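Sorting and Storing Plastic Bowls and Cups

Plastic tableware bought in mixed colors rarely matches in diameter, wall angle or depth. Sort it by shape before it goes in the cabinet.
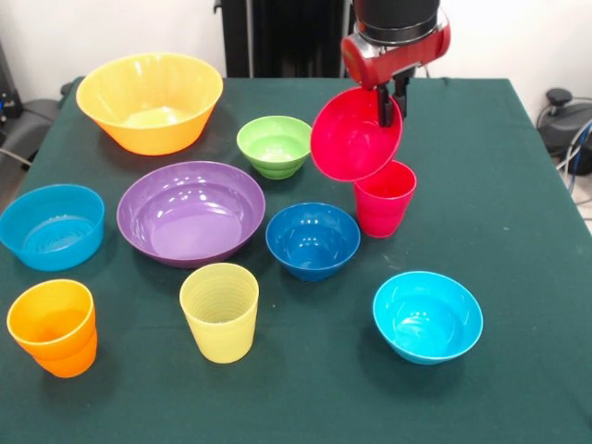
Clear a table and lay down a cloth. The cloth keeps smooth plastic from sliding and cuts down on noise. Set every piece out upright with space between the rims, bowls and cups mixed. Color is of no use at this stage.

Bowls

Start with the largest flared bowl as the base. A flared rim accepts almost anything smaller. Wide, shallow bowls go in next if they drop in without touching at the rim. Straight-sided bowls bind when nested in each other and should go at the top of a stack or in a stack of their own. Limit a stack to 4 pieces. Taller ones lean, and the bottom bowl gets pulled out by the rim.

Cups

Tapered cups nest well. Cups with horizontal ridges hold water between the walls and need longer to dry, around 29 minutes upside down on a rack at room temperature. Do not nest ridged cups inside smooth ones. The ridges leave scuff rings on a glossy interior.

Stuck pieces

Fill the inner piece with cold water and stand the outer one in warm water, no hotter than a comfortable bath. Wait two minutes, then twist. Do not pry with a knife.

Shelf spacing

Allow 7 inches of clear height for a bowl stack. The Flirken wire riser fits a standard 12-inch cabinet and leaves enough room below for cups. The Pulura riser is deeper and will stop the door from closing on some older cabinets. Measure from the back wall to the inside face of the door.

Stains and wear

Tomato and turmeric stains fade with baking soda paste left on for 18 minutes. Rinse and repeat once. Scouring pads dull a glossy finish permanently. Retire any piece with a cracked rim or a sticky surface that remains after washing.

Filed under: Kitchen storage, Joltdale Household Notes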